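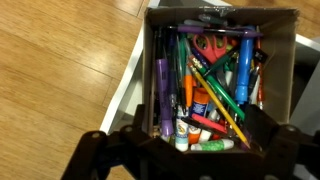 Alar escribió el lunes:
> Yo no pagaría la cuota de Sendeck otro año. Subieron el porte y los sobres
> llegan doblados igual. Si juntamos el pedido de papel con los de Jimeo
> sale mejor, creo.

De acuerdo con Alar, a medias. Miré lo de Jimeo anoche, deprisa. Piden mínimo 700 hojas y no mezclan gramajes — o todo fino o todo grueso. A nosotros nos hace falta de los dos, el grueso para las tapas del boletín y el otro para dentro.

Lo de Prajapati sigue en pie, por cierto. Tardan unos 15 días, pero cortan a medida y no cobran porte a partir de 2 paquetes. El tono es algo mas crema que el del año pasado, a mí me da igual.

Los rotuladores y las tijeras del taller de cartas, aparte. De eso queda material en casa, en la caja de cartón, no compréis nada todavia.

Falta saber cuántos boletines van por correo en abril. Con 30 sobres me arreglo, si son más avisad ya, que el pedido lo quiero cerrar el jueves antes de comer. Y por favor, contestad a la lista y no solo a mí — la otra vez perdí dos respuestas.

Saludos, voy con prisa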